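How I Clean and Re-Oil a Light Wood Tabletop

Posted 3/30/19 in Furniture Care

I love a pale table. I also have a house full of people who eat toast without plates and put mugs down wherever they happen to be standing, so I've had plenty of practice getting grime, rings and old polish off light wood. It takes me one afternoon plus a night of leaving it alone (the hard part!).

Before you do anything, find out what finish you have. Put a drop of water somewhere that doesn't show, like near a back leg, and go make coffee. If the drop is still sitting there in a bead when you come back, the top has a lacquer or varnish on it, so wash it, dry it, and stop there. Oil won't soak into a sealed top and you'll just end up with a sticky mess. If the drop has gone flat and left a darker spot, you've got an oiled or bare surface and you can do the whole routine.

What I use:
A bucket of warm water with a small squirt of dish soap
Two cotton rags and one old T-shirt, cut up
A gray fine-grit sanding pad
Banurel clear wood oil (the little can does my table with some left over)
A pair of rubber gloves

Clear everything off and wipe up the crumbs with a dry rag first. Then wring a rag out in the soapy water until it barely drips and wash the top in long strokes. Rinse the rag, go over it again with plain water, and dry right away with the T-shirt. I don't let water stand on a veneer, ever – I lifted a corner on my old Pestano desk that way and it never did go back down. 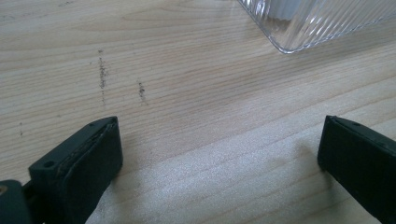 Grain direction is the next thing to figure out, and please do it before you pick up the sanding pad. Get down low, look across the top toward a window, and follow the lines with your finger. On pale wood they can be pretty faint. Fine, close lines like these run more or less side to side, with a gentle curve to them, so I'd rub side to side too and not worry about chasing every little arch. Watch out for bright patches of light as well. Where the shine is strongest the grain just about washes out to white, and you can't judge a scratch or a dull spot there at all, so move your head or pull the curtain and look again.

Now rub lightly with the pad, going with the grain, only until the surface feels smooth under your palm. On veneer I mean really lightly! Two or three passes and quit. Wipe off the dust with a barely damp rag and let the top dry for 30 minutes.

Put on your gloves, pour a little oil on a clean rag, and spread it thin. Wait as long as the can tells you, then wipe off everything that hasn't soaked in. It'll look like you're taking it all away again, and that's fine. I leave mine overnight and do a second thin coat the next day if there are still dry-looking patches.

One safety note: oily rags can heat up and catch fire on their own if they're balled up in the trash. Lay them flat outside, away from anything that burns, until they're dry and stiff, and then follow your local rules for tossing them.

I go through all this twice a year, once now and once in July.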